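**Mustard, vinegar and the winter menu at Sorura**

December 18, 2023

The lunch counter at Sorura will change over to its winter menu in January, after the break. Most of the soups stay as they are. The lentil goes back to the old version with carrots, and the leek and potato will be on every day until the price of leeks goes up. The fish cakes are gone. They sold well early in the fall and then hardly at all, and the fryer can now be used for something else in the second half of the lunch hour.

The larger change is in the dressings. Up to now we have bought them ready made from Liten, in tubs, and put them out in small bowls. Starting in January they will be made in the kitchen each morning. Asanka Bepari worked out the recipes over the fall, and the staff have been eating the trial batches with their own lunches. The one that everyone kept asking for was a plain mustard and vinegar dressing, thinner than the tub kind and a good deal sharper. It goes on the potato salad, the beans and the cold beets. It can also go on a sandwich, though it will soak the bread if the sandwich has to wait.

For people who want to make it at home, a small batch uses 3 tablespoons of mustard, 2 tablespoons of cider vinegar and 200 milliliters of a mild oil. Put the mustard, the vinegar and a good pinch of salt in a bowl first and stir until smooth. Add the oil slowly while whisking. If it goes in too fast the dressing will split, but a spoonful of warm water and some more whisking usually bring it back. A little honey softens it. Keep it in the refrigerator and use it within the week.

The type of mustard matters more than the type of oil. Ordinary yellow mustard makes a mild dressing with a bright color. Brown mustard is hotter and a bit bitter, and it stands up better to beets. Grain mustard tastes good but clogs anything with a narrow tip, so at the counter we will use it only in dishes that are dressed before they go out.

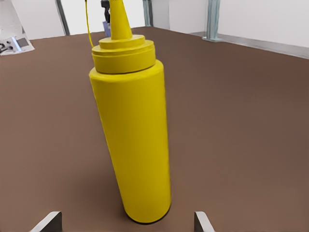
Eskil Hellström wrote in to ask that the yellow mustard be kept on the tables as it comes, whatever happens with the dressings. "I don't want it thinned and I don't want honey in it," he wrote. "I have it on the rye bread with cheese, and I would miss it." He also asked whether the pickled onions could come back.

Plain mustard will stay on the tables. The pickled onions will return as well, in a smaller jar than before, next to the bread. We stopped putting them out in the summer when they were going soft before the jar was half empty, and a smaller jar should take care of that.

A few other points about the counter:

- The bread now comes from Cestine. The rye is the same weight as before but is cut thicker, so there are fewer slices to a loaf. Please take what you will eat and come back for more.
- Dressings containing egg or nuts will have a card beside them. All of the regular dressings contain mustard, and anyone with a mustard allergy should ask at the counter, where plain oil and vinegar are kept apart.
- Lunch cards bought this year are still good next year. There were 332 cards in use at the last check, and there is no need to trade in the old paper ones.
- Soup to take home can be ordered before noon. Bring a container with a lid that closes tightly.

The trial dressings that did not make the list were a curry one, which stained the bowls, and one with dill and yogurt that was fine on the first day and watery on the second. Asanka would like to try the dill again in spring with a thicker yogurt. Suggestions for other dressings can be left in the box by the register. Please write down the main ingredients as well as the name, as we had two slips this month that said only "the good one."

The counter closes after lunch on the last working day before the break. Anything left in the staff refrigerator without a name on it will be thrown out that afternoon.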